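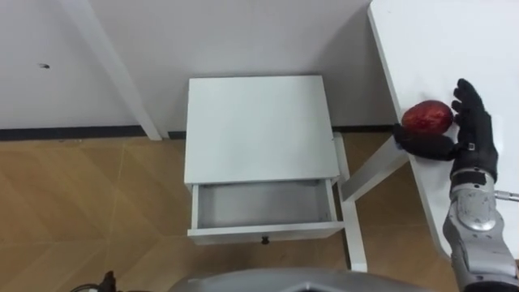 Small white nightstand with its drawer open, next to the white table.

Bedside and side furniture: frequently asked questions

These answers cover the small one-drawer nightstand and the white table supplied in furnished rooms at Ritunitz and Vaher. The page is maintained by Renata Stępień in the furnishings office. Last revised 4th August.

Is the nightstand supplied assembled?

Yes. It is delivered to the room assembled, with the drawer fitted and the knob attached. Tenants who take over a room at Vaher may find the knob in a bag inside the drawer. One screw, from the inside of the drawer front, holds it in place. Tighten by hand with an ordinary screwdriver. Power drivers strip the thread.

What can I keep in the drawer?

Anything dry and light: chargers, papers, reading glasses, medicines in their original packaging. The drawer is shallow and is not rated for tools, bottled drinks or stacks of hardback books. Fresh food should not be stored in it. Fruit left in a closed drawer softens quickly, and the juice stains the base.

May I stand fruit or other food on the white table?

Yes, for short periods. Whole fruit with an undamaged skin does not mark the surface. Cut fruit, beetroot, turmeric and red berries do, and should go on a plate. Wipe spills with a damp cloth and a drop of washing-up liquid, then dry the surface. Do not use scouring powder or the rough side of a sponge, as either will dull the sheen.

Round fruit rolls. The Ritunitz floors are not level, and a bowl is advised if fruit is kept near the edge.

How far should the nightstand stand from the table?

Leave enough room to pull the drawer out fully without the front touching a table leg. The braces under the tabletop run at an angle and take up more space than the leg alone - check the clearance at drawer height as well as at floor level. If the two pieces have to stand side by side, keep the drawer front facing into the room.

Can I remove a brace to make more space?

No. The brace stops the table from racking sideways. A table used without it will loosen at the corner, and the repair is charged to the tenant.

The drawer sticks. What should I do?

Empty it first. Pull it out as far as it will go, lift the front slightly and look for something caught at the back, usually paper or a cable. If nothing is caught, rub a plain white candle along both runners and work the drawer in and out until it moves freely. Do not use cooking oil or spray lubricant. Both collect dust.

If the drawer still sticks in December, when the heating is on, leave it for a week before reporting it. Minor movement at the change of season is normal at Vaher.

Can I push the drawer closed from the side?

Push on the centre of the front panel, near the knob. Pressing on one corner turns the drawer in its runners and wears them unevenly.

How do I clean the inside of the drawer?

Vacuum the corners with the narrow nozzle, then wipe with a well-wrung cloth. Leave the drawer open until dry. For ink marks, contact the office before trying any solvent.

Do I need to empty the drawer before an inspection?

Only before the final one. At check-out the drawer must be empty and clean, including the back corners. Items found after check-out are kept for 15 days at the Jirbridge desk and then disposed of.

Can the nightstand be used as a stool or step?

No. The top is meant for a lamp, a glass and similar items. Step stools can be borrowed from the desk on either site.

What does a replacement cost?

A replacement knob is free. A replacement drawer front is charged at 49 and a complete nightstand at 100, both taken from the deposit. Scratches shorter than a fingernail are treated as ordinary wear.

Who do I contact?

Ritunitz: Torbjørn Eide, extension 379. Vaher: Irena Mazurek, at the Jirbridge desk. Give the room number and say which piece is affected - reports headed only "furniture" are returned for more detail.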